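Vudel Opens Its Cupboards: Nesting Bowls Arrive in Fitzgerald

FITZGERALD, 2024-05-18 — Vudel, the housewares maker that spent two years deciding how deep a bowl should be, today announced Prikar, a line of nesting bowls for kitchens with more cereal than shelf space.
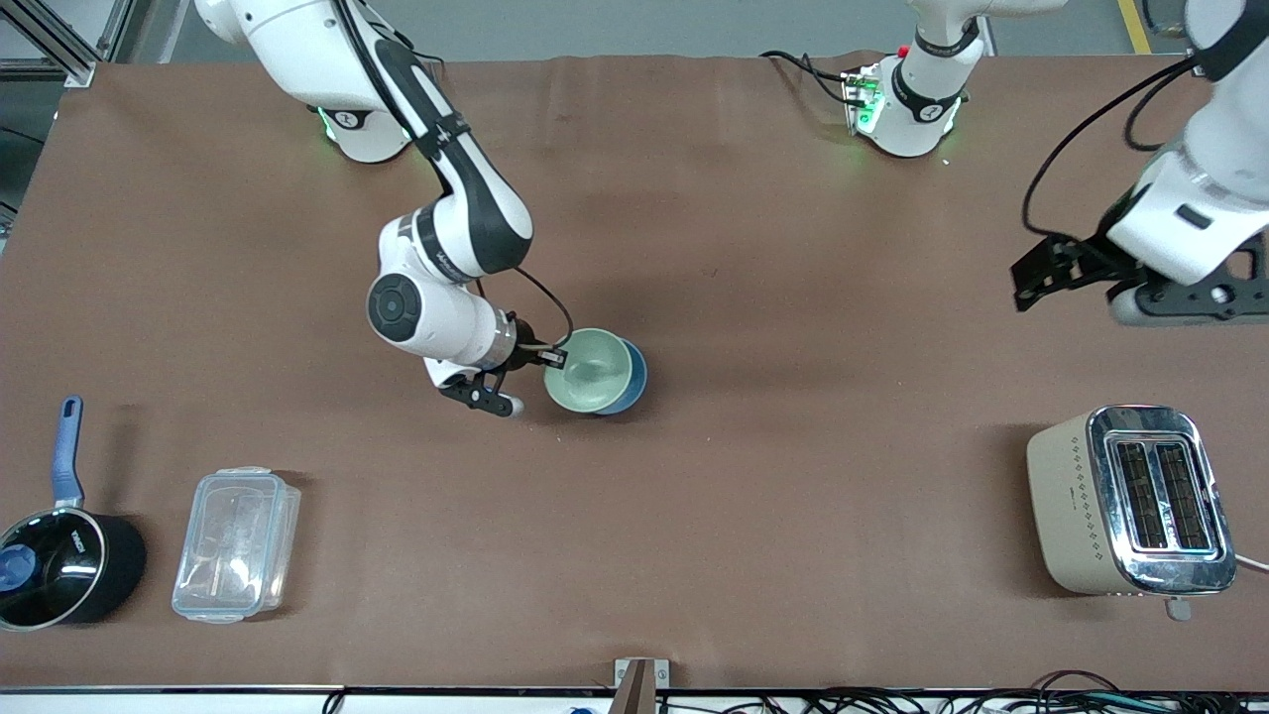 Prikar comes in nine colors and will be sold in pairs, so that any argument over who gets which bowl can be settled at home. Vudel's own staff have been arguing since April, mostly over whether pale green belongs with blue, the one tucked close against the other on a plain brown tabletop. The greens are winning.

"We wanted bowls that go back in the cupboard without a fight," said Riaan Modise, head of tableware. "My old ones needed two hands and a knee."

A pair costs $12 at the Skistent shop from opening day. Doors open at 8.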